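**Gallery 11: Open cabinets**

I keep hearing that open cabinets make a room look bigger. The Vivberg leaflet says so, the Dusholm shop floor says so, and my neighbors say so about their own hallways, which look the same size to me as they did before. So I started this gallery, and I'm still not sold. Open storage shows you whatever you put in it, including the stuff you'd rather not look at over breakfast.

The cabinet on this page is the drawer-on-top kind. You get one wide drawer, a shallow shelf space under it, and a taller space below that. White and dark gray together, which seems to be how everything comes now. I'm told the two colors "break up the volume." Maybe. To me it looks like the parts came out of two different boxes, and I've looked at it enough times that I should have gotten used to it by now.

A few gripes before you scroll.

**The shallow shelf.** What goes in there? People say magazines, or trays, or table linens. I own two trays. A shelf like that turns into the place where mail goes to be forgotten, and then it's too low to see into without bending down. If the maker had given that height to the drawer I'd have been happier.

**The tall part.** More useful, I'll admit. A bottle stands upright in it, and plenty of shelves can't manage that. But then you have one bottle and a lot of air on top of it. The sides have rows of little dots that look like the usual shelf pin holes, so I suppose another shelf could go in. Garkar wants $50 for an extra shelf in this sort of size, last I looked, and I don't see why a plain board should cost that. Wang had them for less, but only in a brown that goes with nothing.

**The handle.** A slim dark bar in the middle of a wide drawer. I've had one like it for nine years and it's fine if you pull dead center. Pull from one end and the drawer sulks. The store will tell you that the runners have improved. I'd want to try that with a drawer full of silverware in it, and they never have silverware in the store.

**Stickers.** Someone always decides the back wall needs cheering up. I can see the appeal for about a week. After that they're behind whatever you've stored, and if you ever want the wall plain again you'll be there with a hair dryer and a butter knife. Small ones in black, white, and gray are easier to live with than the bright kind, at least. I still don't understand putting decorations where they'll be covered up the minute the cabinet is doing its job.

If yours has a setup that works, I'm willing to be shown. Seven people wrote in after the last gallery to tell me baskets are the answer. Baskets are a door with a handle on it, as far as I'm concerned, and you could have just bought the one with doors.

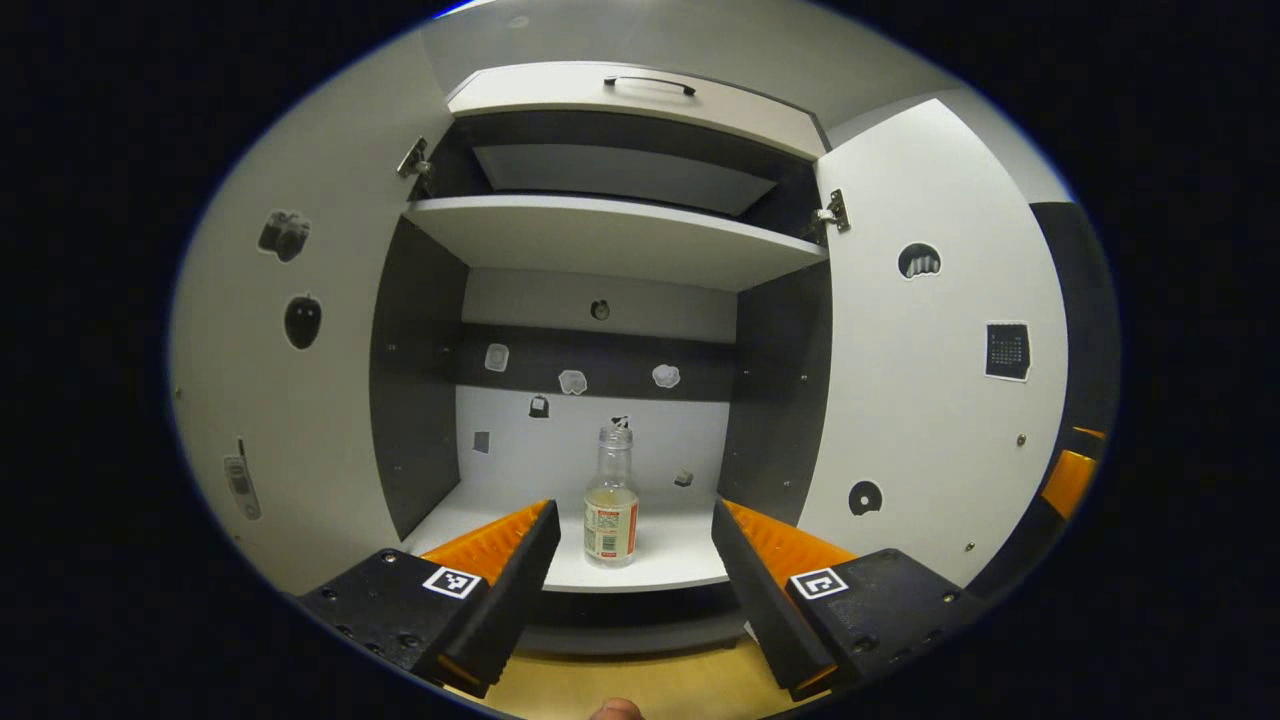
*Drawer on top, two spaces below, stickers on the back wall. Plenty of room for one glass bottle.*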